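Write the start state down first

August, by Filippos Rallis

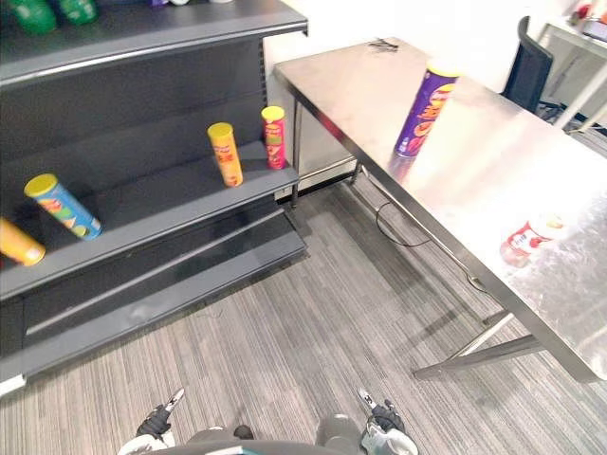 My rule for shelf restocking runs is that the start state gets written down before the arms move. We had 389 runs logged at Tredness when I went back through the notes, and too many of them just said "shelf, mixed." A note I can use says two cans lying down, two upright on the same tier, lower tiers bare, purple can standing on the steel table. Then another person can set it up again and get a fair comparison.

The other rules are short. Grippers open and empty at the start. No one steps between shelf and table during a run. If a can gets nudged by hand, the run is void — even if it finished fine. Ekow Mensah wanted to allow one nudge per 20 runs. I said no, and we still disagree.

I keep 5 layouts on a card and go through them in order. The card needs a reprint.

Recent posts
Labeling bins at Fiadzo
What 900 gripper cycles did to the pads
Notes on the Illell stop button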